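How to Open an Old Desktop Computer and Take Out the Parts
by Isla Farquharson

Many people have an old tower computer standing in a closet. It does not start any more, or it is too slow, and still it is a pity to throw it away, because inside are parts that can be used again. In this guide I explain the order in which I do it. I learned this order from my colleague Greer Pringle at the Silteleck repair room in Asten, and I have changed only small things.

What you need

A Phillips screwdriver, size 2. A flat plastic tool for clips. A wrist strap against static electricity. Some small boxes with lids for the screws. A soft brush. A pen and masking tape for labels. You need also a place for the parts to lie, and I will come back to this.

Before you open the case

Shut down the computer and pull out the power cord. Then press the power button and hold it for 20 seconds, so that the rest of the electricity goes out. Take away the monitor cable, the keyboard, the network cable and everything else from the back. Look also for USB receivers of a wireless mouse. They are very small and people forget them.

If the disk has still somebody's files on it, stop here and ask the owner what must be done with them. Do this before the first screw.

Opening the side

Lay the tower on its side, with the removable panel up. Usually there are two screws at the back edge, but some cases have a latch. Slide the panel toward the back and lift it. Do not pull with force. If it does not move, there is another screw which you did not see.

Put the wrist strap on your arm and clip it to bare metal of the case. Paint does not conduct well, so choose a place without paint.

Now brush away the dust, gently. Hold the fans with one finger so they do not turn. Take two photos with your phone, one of everything and one near the small wires of the front panel. If you want to build the computer again, you will be grateful for the second photo.

The order of the parts

1. Data cables. Press the little metal spring on the SATA plug, if it has one, and pull on the plug. Never pull on the cable itself.

2. Power cables. The big one on the motherboard has a clip on the side. Squeeze the clip at its top and move the plug a little from left to right while you pull.

3. Drives. In most cases they are in a metal cage, with screws or with plastic rails. Put tape on each drive and write what it is.

4. Expansion cards. Remove the screw at the bracket, open the lock at the end of the slot, and lift straight.

5. Memory. Open the clips at both ends of the stick. Hold it only by the edges and put it in an antistatic bag.

6. Cooler and processor. If the cooler sits very tight, turn it slightly left and right before lifting. Old paste can be like glue. When the cooler is off, release the metal lever beside the socket and let it come up slowly, then lift the processor straight up. Do not touch the contacts in the socket. On some boards these are thin pins, and one bent pin can be the end of the board.

7. Power supply. Four screws at the back is normal. Support it with your other hand when you loosen the last one. Do not open the power supply itself, even if it was unplugged for a long time. The capacitors inside can keep a dangerous charge.

8. Motherboard. This comes last. Count the screws when you take them out and write the number on the lid of the box.

A place for every part

A table with a grooved metal surface is strong, but small screws roll into the grooves and it takes patience to get them out. Metal also conducts, so never put a board directly on it with power connected. We use a plastic tray with raised holders. If you make your own tray, draw the holders a little larger than the part. My first one, from the Cunha workshop in February, was exact to the millimeter and no part would go in.

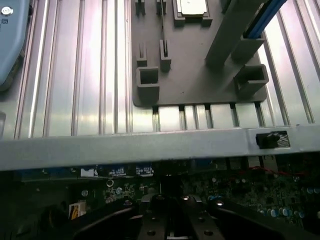
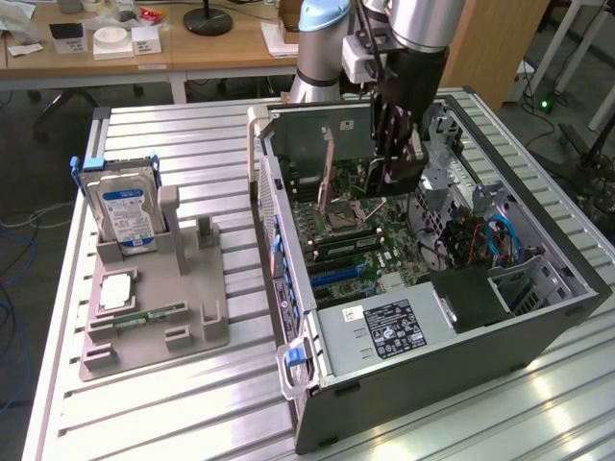
Gray tray with raised holders in both pictures; open tower on its side in the second.

Plalorero Workshop Notes, No. 122

After the work

Put the memory and the processor away first, in their bags. Close the screw boxes and write on the lid from which computer they come. If the case stays empty, put the side panel back on with its own screws, otherwise they will be lost.

Parts that you do not keep should go to an electronics collection point, not in the house trash. The small round battery on the motherboard goes separately with the batteries.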